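Subject: Re: [drovside-walkers] Is the Storstead loop worth it for a first long one?

Hi all,

Sorry for the slow answer, I've been reading the list on my phone and my thumbs are no good for anything over two lines. Quoting the original because the thread has wandered off into sock talk:

> We've done the canal path a few times and want to try something longer before
> the summer. Has anyone done the whole Storstead loop in one go? The leaflet
> says 24 miles, which sounds like a lot to me. Also is there anywhere to eat
> on the way or do we carry everything? And how bad is the mud in March?
>
> We are slow walkers and we stop a lot.

I'm a slow walker who stops a lot too, so this is my kind of question! I've done the loop in one go twice and split over two days more times than that, and I'd split it. The whole thing is fine if you start at 6 a.m. and don't mind finishing by flashlight, but the last stretch along the Drovside fence is dull even in daylight, and in the dark you just hate everyone you came with.

The usual way to split it is at Wetalel. There's a bus back to the Storstead lot from the crossroads (the 36, and please check the timetable the night before, it changed on us once and we sat on a wall for ages). You leave the car at Storstead, walk the north half, bus back, and do the south half some other weekend. Or stay over if you're feeling fancy.

On food: carry lunch, but don't carry everything. There's nothing at all until you come down off the ridge, and then there's Żak, which is the little café in Wetalel on the lane behind the feed store. I've been telling people about this place for so long that I should get free soup. It's small and brick inside, and the menu is short, and the dumplings are exactly what you want after a morning of wind in your ears. My other half will walk that entire ridge purely for the poppy seed cake. 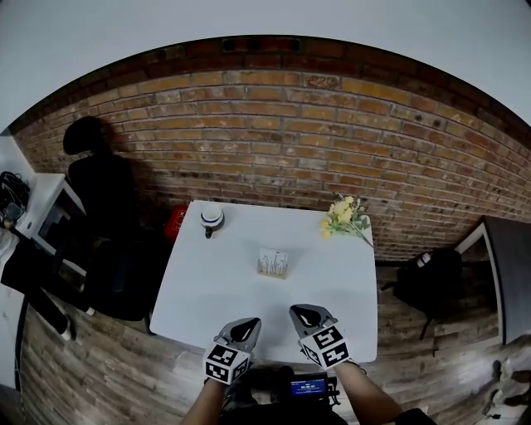 Table by the curved wall at Żak, with the yellow flowers.

They close at 3 p.m., so if you stop a lot (same!) keep one eye on the clock. We missed it once by ten minutes and ate a squashed granola bar at the bus stop in total silence. They're fine with boots as long as you knock the worst off outside, and they'll fill your water bottle if you ask. Cash is easier. The card reader depends on the weather, or possibly on the moon.

Now, the mud. March is bad. I won't pretend otherwise. The field below the ridge gets churned up by cattle and there's a gate there where it has been over my ankles, and I'm not short. You can dodge it by taking the farm track to the left just before the second stile, which adds a bit but is stony underfoot the whole way. The leaflet doesn't show the track as a right of way but the county map does, and there's a marker post once you're on it. If it's been dry for a week or so, go through the field, it's prettier.

The climb looks scarier on paper than it is. My watch gave me 3,306 feet of total ascent for the full loop, but it's the kind of watch that thinks I've climbed a flight of stairs when I lean over to tie my shoes, so take some off that. Most of the up comes in the first half. The steep bit is short and has steps cut into it, and there's a bench at the top with a plaque too worn to read.
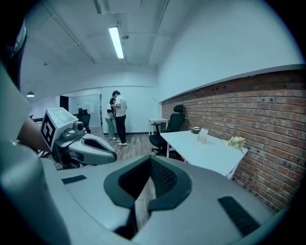

For the south half, the thing to watch is the turn at the pump house. Everybody misses it. The path looks like it goes straight on through the trees, and it does, very nicely, for a good mile, and then it drops you on the main road with no sidewalk. You want the narrow gap in the hedge on the right. If you reach a pond you've gone wrong.

After that it's easy walking, flat and mostly dry, apart from the fence stretch I already complained about. If anybody has found a better way in from that side I'd love to hear it. I tried cutting through by the reservoir last fall and got very well acquainted with some brambles.

One more thing: if you want the paper map, it's sheet 317. The older printing still shows the footbridge in the wrong place, so look for the one with the green cover.

As for the socks argument, I wear two thin pairs and I've stopped discussing it with people.

Have a great walk, and report back on the mud if you go! I might try to get out that way myself before the month's over, knees permitting.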